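Neresdale College of Further Studies
Labor and Politics, Unit 5
Handout: Homework, piece rates and the minimum wage
Revised July 2019

Purpose of this unit

Unit 4 dealt with wage setting inside the factory. This unit deals with paid work done in the worker's own home, mainly in clothing and household textiles, and with the political arguments over how it should be regulated. Students should have read the Aston pamphlet before the session. The Zhong chapter is optional but will be used in the seminar.

1. Terms

Homework here means paid production carried out at home for a firm or a middleman. It does not include running one's own business from home, and it does not include office work done remotely. The older word, outwork, covers the same ground and appears in most of the historical sources.

A piece rate is a payment per finished item. A time rate is a payment per hour. The two can be converted into each other only if the time needed per item is known, and most disputes over homework pay are disputes about that time.

A middleman takes an order from a firm, passes the work to homeworkers and keeps the difference. There may be more than one layer. Aston uses "contractor" for the first layer and "agent" for the rest; this handout uses "middleman" throughout. 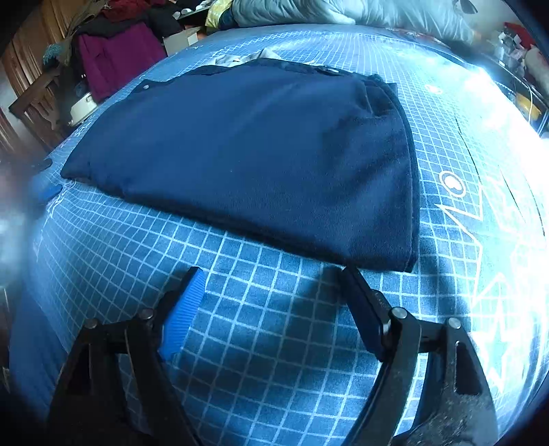 2. The conversion problem

Suppose a firm pays a fixed sum per garment and states that a worker can finish 9 garments in an hour. A worker who finishes 5 earns a little over half of the hourly figure the firm has in mind. If the law sets an hourly minimum, someone must decide which pace counts.

Three rules have been proposed:

(a) Actual hours. The worker records time spent and the employer tops up any shortfall. Critics object that the hours cannot be checked.

(b) Average pace. The firm tests a sample of workers and sets the rate so that the average worker reaches the minimum. By design, many of those below the average fall short.

(c) Average pace with a margin. As (b), but the rate is raised by a fixed share to protect slower workers. The size of the margin then becomes the political question.

Note that under (b) and (c) the choice of sample matters. A test run on experienced workers in a well-lit workshop gives a faster pace than one run in homes - Zhong treats this as the central weakness of both rules.

3. Unpaid time

Piece rates pay for the item only. Collecting materials, sorting, checking, repacking and waiting for delivery are normally left out. In the worked case used in class, a job takes 60 minutes from start to finish, of which 30 are spent sewing. A rate based on sewing time alone halves the effective hourly wage.

Costs fall in the same place. Power, heating, thread, storage space and machine repairs are usually met by the household. A minimum wage law that counts gross pay only will not pick these up. 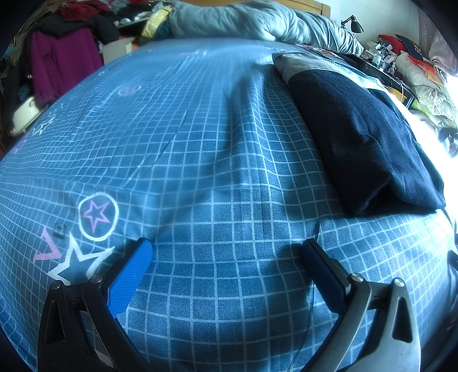
Employers' groups reply that homeworkers save on travel and child care, and that these savings should be set against the costs. The difficulty is that the savings go unmeasured too, and they differ widely from one household to the next. Most statutes ignore both sides of the account.

4. Organizing

Trade unions were slow to recruit homeworkers. Early campaigns often asked for homework to be banned outright, on the ground that it undercut factory rates. Brorkivska divides later union policy into two lines: licensing, which keeps homework legal but registers every firm and middleman, and parity, which gives homeworkers the same rights as factory staff. The lines can be combined, but licensing depends on inspectors and parity depends on tribunals, and parties have tended to fund one or the other.

Reading

Aston, The Price of a Seam, sections 1 and 2
Brorkivska, Licensing or Parity, opening chapter
Zhong, Pace and Pay, chapter on sampling (optional)

For the seminar

Prepare a one-page case for rule (a), (b) or (c). State who bears the cost of error under the rule you choose, and how a firm using two layers of middlemen would be held to it.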